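Call for Participants: Everyday Drinks Tasting Study

The Skerkia Center for Taste and Food Habits invites adults to take part in a study of how people judge plain and lightly flavored drinks. The study is carried out with support from Oravec, and sessions begin in October.

About the study

Participants will attend 3 sessions at the Plostau Building. In each session they will taste small servings of cold drinks, rate them for sweetness, sourness and overall liking, and drink plain water between servings. A session lasts under an hour. No alcohol, caffeine or dairy products are served.

Tastings take place at a white table facing a plain gray wall. Talking is kept to a minimum during the ratings – questions may be put to staff before or after.

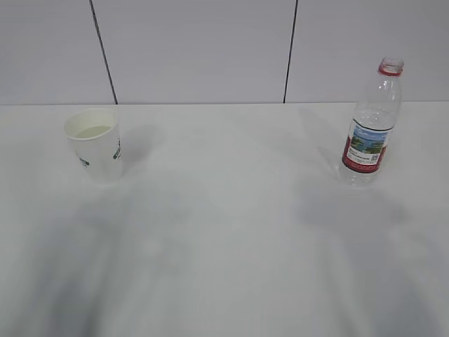

Who can take part

We are seeking 100 adults aged 18 or older who:

are in good general health and do not smoke
have no known food allergies or intolerances
have a normal sense of taste and smell
can read and complete a short form in English
are able to attend all sessions

People who are pregnant, who have diabetes, or who are taking medicine that affects taste are not eligible. Experience in tasting is not required.

Before each session

Please do not eat, chew gum or drink anything other than water for one hour before your appointment. Perfume and scented hand cream should not be worn. Participants who arrive with a cold will be offered a new appointment.

Payment and privacy

Participants who complete the study receive a gift card at the final session. Travel costs are not covered. Ratings are stored under a number, and names are kept separately. You may withdraw at any time without giving a reason.

How to apply

Applications are accepted at the Plostau front desk or by mail, and should quote study number 1157. Please include your name, a daytime phone number and the times you are usually free. Morning sessions start at 9:30 a.m. – a limited number of late afternoon places are also available.

Study contact: Fionnuala Conneely, Participant Office, Skerkia Center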